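In Praise of the Secondhand Toy

My grandmother never bought a new toy in her life, and I've been thinking about her ever since the September rummage sale in Stendstead.
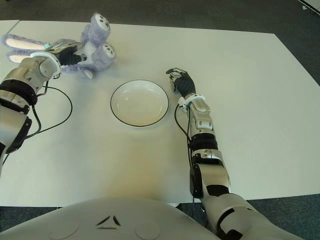 She'd come home with a bear missing an ear, wash it in the kitchen sink, and hand it over as if it had cost her $200. We loved those bears, lumpy seams and all! My friend Anouk Verhoeven thinks I'm being sentimental (she's probably right), but I do believe a child can tell when something has already been loved, and I wish more of us would give one of those for a birthday and not feel cheap about it.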